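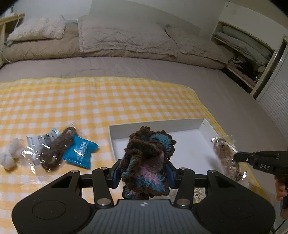 Crocheted textile, brown edge with blue and pink, held in a gripper over the bed.

23rd February

Spent the evening on the Brusorard receiver. It has been cutting out on the left channel since I brought it home from Holtdale, and Temitope Iyamu had told me to look at the speaker relay before ordering anything.

Unplugged it and left it for 15 minutes. The top cover comes off with screws on both sides and a row along the back, and one of the back ones was already chewed up, so someone has been in there before me. Got it out in the end with a rubber band under the driver. The main supply caps still had a few volts on them. I bled them through a resistor and checked again before putting my hands in.

A lot of dust around the transformer. Brushed it out and used the small vacuum on low.

The relay is a sealed one, soldered down, and the board won't lift until the heat sink bracket is loose. That took most of an hour. I put masking tape on each connector and wrote on it which way it faced. The tape on the front panel ribbon fell off twice.

Iron at 60 watts for the relay pins, because the smaller one couldn't shift the old solder. One pad lifted a little but the track is still good with the meter. I pried the lid off the old relay afterward and the contacts on one side were black.

No spare in the drawer. Brenow lists the right one, part 1847, for 14 dollars with shipping. Ordered two. Kinga Szilágyi has the same receiver and says hers clicks three times before it lets any sound through, so the second one can go to her if mine turns out all right.

Also found a cracked joint at the headphone socket and went over it again while the iron was hot.

Screws are in the egg carton, back panel ones nearest the hinge. Cover is resting on top with no screws in it. Need more desoldering braid, and must write to Ho about the missing page in the service manual, the one with the bias settings. He said in June he would scan it.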